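How to score a club cricket match when you've been handed the book and told to get on with it

Print this page | E-mail this page

I've been scoring for Nundon seconds for years now and I still remember my first go, which was a shambles (we finished two runs adrift of the opposition's book and I never did find them). So if you've just been given a pencil and a chair, have a read of this first. It really isn't hard -- it's mostly a matter of doing the same things in the same order every ball.

Before the start

Get to the ground early and find the captains. You want both teams written down, with initials, before anyone is padded up. Ask who's keeping wicket as well. If there are two brothers in the side, sort out now how you're going to tell them apart, and look at helmets, pads, bat stickers, anything. Take two pencils, a rubber, a sharpener and a coloured pen. I use a different colour for each bowler, which my old scoring partner thought was showing off, but it makes mistakes so much easier to trace!

Say hello to the other scorer and sit next to them. You're on the same side, you two, whatever's happening out in the middle.
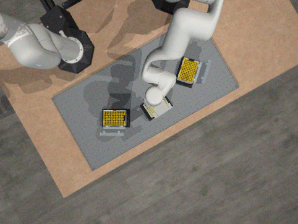

Every ball goes in three places. First the bowler's box: a dot for nothing, a number for runs, a W for a wicket. Then the batter's line, same again. Then cross off the runs on the tally at the bottom. Bowler, batter, tally. Say it under your breath if you have to (I still do when it gets tense). If you skip one because a wicket's gone down and everybody's shouting, you'll be hunting for it at tea.

Wides and no-balls

These are where people come unstuck. A wide is a plus sign, and if they run on it you put a dot in a corner of the plus for each extra run. A no-ball is a circle, and if the batter hits it, the runs go inside the circle and on the batter's line too. Neither counts as one of the six. Byes and leg byes do count as a ball, but they don't go against the bowler, and bowlers will come and check.

Always acknowledge the umpire's signal. Stick your arm up and wave until they nod. At Tarberg the score hut is so far from the square that I stand up and use a tea towel.

At the end of the over

Agree the total with your partner, out loud, every single over. Then the bowler's figures, then both batters. In August we had a game that went down to the last pair with 13 wanted, and we'd have been in a right mess if we hadn't been checking all the way through.

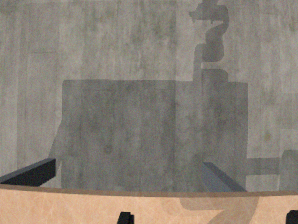
Laine Butkienė wrote in to say that she fills in the fall of wicket before anything else, while the new batter is walking out, and does the bowling figures afterwards. She also keeps a running count of extras on a scrap of paper, so there's less to add up at the close.

I like the scrap of paper and I've pinched it. As for the order, do whichever you'll stick to. Just get the total, the batter's number and the score they were out for down before the next ball, and write the bowler's name against the dismissal unless it's a run out.

When it's all over, add up the batters, add the extras, and see if it matches the total. Then add up the bowling with the byes and leg byes put back in. If both agree, sign the book, swap it with your partner for theirs to sign, and go and get a drink. If they don't agree, start with the extras.

Questions and corrections to Dalia Luik, Nundon CC | Page last changed 28 January 2022 | © Nundon CC | Back to top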